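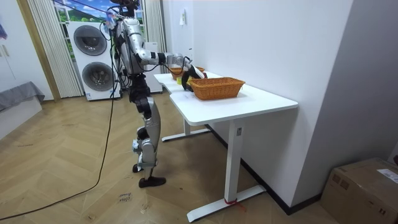
4.2 Booked desks and used desks

The case for shared desks usually rests on one number, the share of assigned desks that stand idle on a given day. Pularis quoted such a number to its staff in Kistville before it took assigned desks away, and it has been repeated in trade newsletters ever since. We tried to find out how it had been measured. The answer, as far as we could establish, is that a manager walked through the building on two afternoons in December and wrote down which chairs had a person in them. A person at lunch, in a meeting or at the printer was recorded as an idle desk. We do not think a floor plan should be redrawn on that basis, and we are surprised at how often it is.

Our own data come from two sources, neither of them clean. The first is the Kinero booking log, exported on 24/04/2015, from which we drew 1,000 bookings. The second is a short questionnaire sent to all staff at the site, to which 218 people replied. The log records intentions. Staff could book a desk a week ahead and had no reason to cancel if their plans changed, and several told us they booked every day as a habit, whether or not they meant to come in. The questionnaire records what people say they do, and people who are annoyed about losing a desk are presumably more willing to fill in a form about desks.

A further problem is what counts as a desk at all. Kinero lists places by number, but the furniture does not divide so neatly. A long white desk of the kind in Figure 2, standing on the light herringbone floor, was entered in the system as two places. Staff treated it as one. Once somebody had settled at either end, others tended to look elsewhere, and the second place went unused while the log showed it as free. Whether that is waste or simply good manners depends on who is paying the rent. In any case the occupancy rate for these places cannot be compared with the rate for single desks, and we report the two separately.

We had hoped that the Muli under-desk sensors would settle the matter. They did not. Nine were installed for the pilot, and they respond to warmth, which means that a bag left near a heater and an employee writing a budget look much the same. The supplier's brochure describes the output as "presence". We would call it a reading – and a fairly weak one.

What remains after these cautions is modest. Bookings were higher in the middle of the week than at either end, which anyone at the site could have told us. Respondents who said they usually sat in the same place reported fewer lost minutes in the morning, but we have no way of checking those minutes against anything. We found no support for the claim that sharing desks led people to talk more with other departments. Most respondents sat near their own team whenever they could, and some came in early to make sure of it.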